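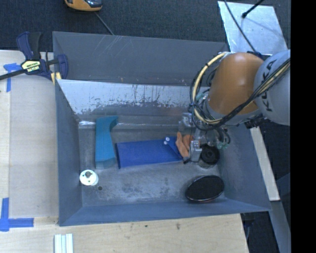
How many times does a robot have to try to pick something up before it gets good at it?

It depends on how many kinds of things it has to pick up and how they are lying, but for a bin of mixed goods the people who do the work talk in thousands of tries, with a good share of those ending in a miss.

At Pratia, a small automation company in Vurkow, those tries happen one after another in a gray metal bin about the right height to lean on. An orange and gray KUKA arm reaches in over the side. It closes a pair of orange fingers on something, or on nothing, and lifts. Then a person types a number, and the arm goes back in.

The project is called Kusuma. It began as a paid study for a company that handles returned goods, where boxes arrive full of whatever customers sent back. Sorting those goods by hand is slow, and the objects have very little in common. A flat soft item might be lying next to a hard round one, with something dark and shiny against the wall.

"If everything was a can of soup we'd have been done in a week," said Lorraine Clegg, who runs the project. "You'd measure the can and write down where to grab it."

Kusuma does it by example. The system is shown a picture of the bin, picks a spot and an angle, and tries. Each try is saved along with the picture that came before it and a note of how it ended. Later, all of those records are used to train the software that picks the next spot. The arm starts out bad at it, and the records from that stage are kept along with everything else.

**A day at the bin**

The shift starts at 8:15. Danang Halim was on when I visited, on a Monday, and he spent the first part of it checking that nothing had moved over the weekend. The camera and the bin have to sit in the same relation to each other every day, or the positions in the records stop meaning anything. The bin is held with a clamp, and there are corners of blue tape stuck to the wooden table. Halim ran a thumb along the tape and then sent the arm to touch a set of known points. One was off by more than he liked, so he did the whole routine again.

Next he filled the bin. There is a shelf of objects in gray totes behind his chair, and a printed sheet tells him which ones to use. He does not place them. He holds a tote over the bin, tips it, and leaves things how they land. If two objects end up touching, they stay touching.

"When I started I would fix it a little bit," Halim said. "Turn something so it looked fair. Azlan caught that in the pictures."

Azlan Sutanto wrote most of the training code. He noticed that on certain days the long objects were nearly always lying the same way, and that the software had begun to expect it. Those days were thrown out. The rule about tipping the tote is now the first line on the printed sheet.

After that the day is repetition. The arm goes in, closes, lifts, and holds for a moment over the bin. Halim types a code in a program called Skestis, which Sutanto also wrote and which has no menus, only a line to type in. A 1 is a clean pick and a 2 is a pick that slipped. A 3 means the fingers closed on nothing. There is a code for two objects at once, one for hitting the wall of the bin, and one for anything the person at the desk can't decide about. That makes six. The arm lets go over the bin, and whatever it was holding falls back in and lands in a new way.

The team gets through almost 1,000 attempts in a working week. On paper the arm could do more. The time goes to refilling, to checking the camera, to stopping when something gets wedged in a corner, and to lunch.

**What gets kept**

The first full set was finished in November. It had 3,116 attempts in it, and after review 2,426 were kept.

Bukola Bashir did the review. She went through every record on two screens, with the picture from before the attempt on the left and the picture from after it on the right. Some were easy to drop, such as the ones taken while the lights in the next room were being changed. Others took longer. In one batch the clock on the camera had drifted, so each picture belonged to the attempt before it. She thought at first that she could shift them all by one. It worked for part of the batch and then didn't, and in the end the whole batch went.

The largest group she removed had nothing wrong with the pictures at all. They were attempts where two people had given different codes to what looked like the same result. Halim had been calling it a slip when an object turned in the fingers but stayed up. Melur Lumenta, who works the afternoon shift, had been calling it a clean pick.

"Neither of them was wrong," Bashir said. "We hadn't written down what a slip was."

They have now. A slip is when the object ends up back in the bin before the arm is told to let go. Turning doesn't count. Bashir could have gone back and changed Lumenta's codes or Halim's to match, but the pictures didn't show enough of the lift to be sure in each case, and she didn't want to guess.

Video would have helped, and the team records it now for every attempt. Clegg had left it out of the first plan to save on storage. She told me she would not do that again.

**The shiny problem**

Metal is hard on cameras. The bin has bright bands and dull ones, and a lot of scratches, and early on the software took some of the bright places for edges of things it could grab. It would go down to a patch of bare wall and close on it. Sutanto wanted to paint the inside flat black. Clegg said no. The bins in the client's building are metal and nobody there is going to paint them, and she wanted the examples to come from the same kind of surface.

So the misses were left in. Over the first few weeks the number of attempts at bare wall went down, which Sutanto showed me on a chart he keeps taped inside a cabinet door. He doesn't consider it solved. Black objects with a gloss to them are still a weak spot, and so is anything clear.

Flat items are the other trouble. A thin thing lying on the floor of the bin gives the fingers very little to get under, and the clean pick rate on those is the worst in the set. Lumenta has asked for more of them on the sheet. Sutanto would like more of them too, but each hour spent on flat items is an hour not spent on something else, and the two of them were still going back and forth on it the day I was there.

I asked Clegg whether a computer simulation could do all this faster. They use one, she said, and it is useful for the early stage, when the software knows nothing and any practice is good practice. It handles hard objects well. It handles a soft thing folded over on itself poorly, and half of what people send back is soft.

**Afternoon**

Lumenta came in at 1:30 and read Halim's notes before she sat down. They are written by hand in a spiral notebook, one page a shift. His page said that the camera check had needed two passes, that one tote was missing an item, and that the arm had stopped once at 10:50 for a cable that was pulling. He had moved the cable and carried on, and he had written down the attempt number where it happened so that Bashir could look.

Lumenta found the missing item under the shelf, and put it back in its tote. She has worked on Kusuma since the start, and before that she packed orders in a warehouse for four years. She is faster with the codes than anyone else on the team, and she uses the "can't decide" code more than anyone else too. Bashir likes that. A record marked unsure can be looked at again, while a wrong code entered with confidence looks like all the others.

The second set will be bigger. Clegg has not fixed a number and did not want to give me one. The client has sent three more crates of returns, still taped shut, and before any of it goes in the bin each item has to be photographed, weighed and added to the list. Lumenta had started on the first crate. She had a kitchen scale on the desk next to her keyboard, and between attempts she was weighing shoes.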